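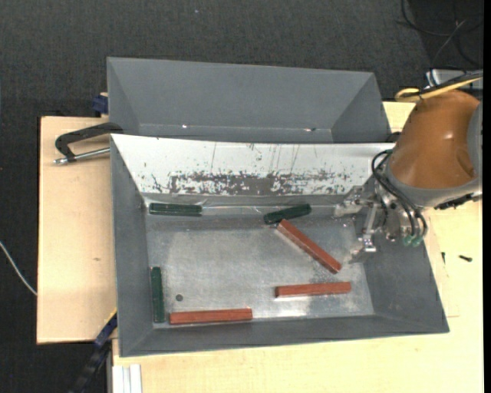 Gray tray on the bench, green and red-brown blocks, second bin behind.

6th September

Blocks and trays, cont. from the August pages.

Got the stain samples sorted w/ Marcela. Green is the Povetow mix, red-brown is the older one from Vaněk. Same length blanks for both, cut from the one board. Green needed a second coat, soaked in much more than I expected. Edges still drink it up. Sand with 159? no – 150, the 159 is the batch no. on the tin. Fix that on the shelf label too.

Tray floor is dusty, whitish patches. Sanding dust or something coming off the metal, can't tell. Wiped a corner with a damp rag before lunch and it came back grey on the rag. Kelly thinks zinc. Ask Janka.

Tall panel at the back is worse. Brown rusty-looking spots and streaks all over the inside face, heaviest in a band across the lower half. Scratches as well. Do NOT lean fresh blocks on it. I had a green one right up against the back wall of the tray today and that's close enough.

Small hole in the tray floor, lower left – plug or leave? Vlastimil says leave it for draining when we rinse. Fine, but then nothing goes under it that minds water.

Drying: 60 min between coats, overnight for the last. Spread them out, no touching. They were touching again this morning.

To do
– rust remover, Skindport order, 87 incl. delivery
– liner for tray, felt or thin rubber, measure frist
– ask Zdislava if the Skokby bins are spare
– recoat 3 test offcuts in red-brown, thinner this time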